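Juna handheld gripper comparison
Progress report to Sellberg, January
Prepared by Dirceu Bittencourt

The work this period was the side-by-side trial of the two finger pad sets, Brandik and Sandhu, on the handheld grippers. The trial is on schedule.
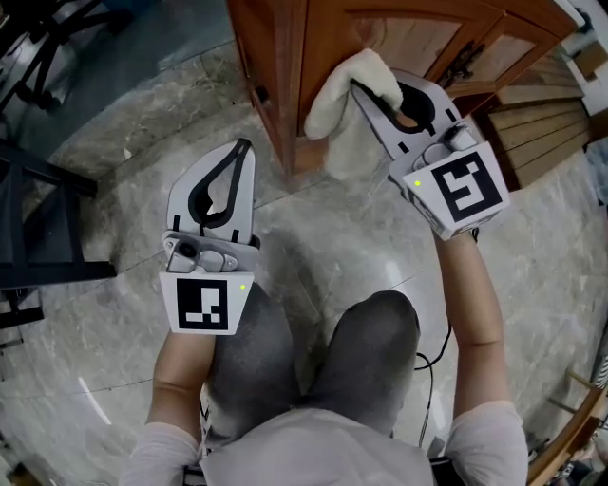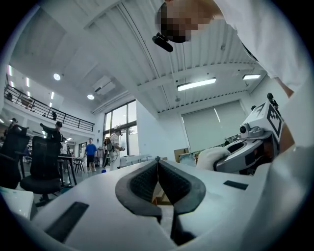

Pad wear is still the main open question. We logged 1350 grasps in January, split evenly between the two sets, and 289 of them were on soft goods. Soft goods are where the sets differ most. A fluffy white cloth like the one pinched in the right gripper, by the cabinet door, is easy to pick up and hard to release cleanly, and fibers stay in the pad lining. Brandik released on the first try in 82 percent of soft grasps. Sandhu was lower, but its lining showed less wear at the end of the month – we want more cycles before recommending either one.

Marker tracking dropped out in 18 runs, mostly when the wrist was turned far inward. We have changed the operator instructions and will check again.

Next period: finish the wear test, repeat the soft goods set with new pads, and send Sellberg the cost comparison. No change to the budget is requested.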